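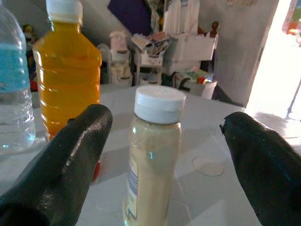

A small bottle with a pale cream-coloured filling, an orange one and a clear water bottle on the white table.

The first thing Urmila Goel asks me is if I am thirsty. I say yes, and she tells me to wait, because today I must taste in the right order. Water comes first, then the thin drinks, then the thick ones. "If you begin with a sweet drink, you are finished," she says. "After that everything is only sweet or not sweet."

She and Wondimu Workneh make bottled drinks in Brulbridge, under the name Nundivach. They sell them at the Saturday-style market near the bus station, to two cafés and to neighbours who knock on the door. Both had other work before. She did the accounts for a company that sold floor tiles, and he cooked in a school kitchen for many years. He still cooks there on some mornings.

I wanted to know how the work began, and each of them gave me a different answer. For Urmila it started in November, when her sister brought home too many oranges and the fridge was already full. For Wondimu it started much earlier, with a drink of ground oats that his mother made when the children were ill. "She did not measure anything," he says. "She looked at it, she moved the spoon, and she knew. I needed 60 attempts before I could make it the same way two times."

The oat drink is now called Inga. It is mild, a little salty, and thicker than I expected. Their orange drink is called Grikau, and it is the one that most customers buy first. I ask if this makes Wondimu sad. He laughs and shakes his head. "People buy with the eyes. I do it also, when I go to a shop. But the people who buy Inga come back for it, and they bring the empty bottle with them."

The bottles are a subject on which they do not agree. Urmila would like to use glass. Wondimu carries the boxes to the market, and he prefers plastic. They have tried glass for one month, and in that month they lost more bottles than they wanted to tell me. For now they stay with plastic and give a small discount to everyone who returns one. In the last year 267 bottles came back. Urmila has written each return in a notebook, with the name of the person beside it.

We speak also about the room. It is not a big one, and on busy days things stand wherever there is a place for them, on chairs too. "My mother-in-law came to visit and she wanted to tidy," says Urmila. "I said please, no. I know where everything is. If you tidy it, I will know nothing." Only the table has strict rules. It is wiped before the work and after the work, and food for the family is never put on it.

What is the most difficult part? I thought they would say the early hours, but Urmila says it is the labels. They write the text together in the evening, and they argue about single words. On one label the word "fresh" was used 3 times, and she took it away in all the places. "Then it sounded like a medicine," says Wondimu. "So I put one back – she did not see it until it was printed." They had ordered 209 of these labels and have used every one.

For the summer they are thinking about a drink with ginger. Wondimu has made a first version, which Urmila finds too strong and he finds too weak. I am allowed to try it at the end, after the Inga, in a very small cup. I cough, and Urmila points at me and says to him, "You see?"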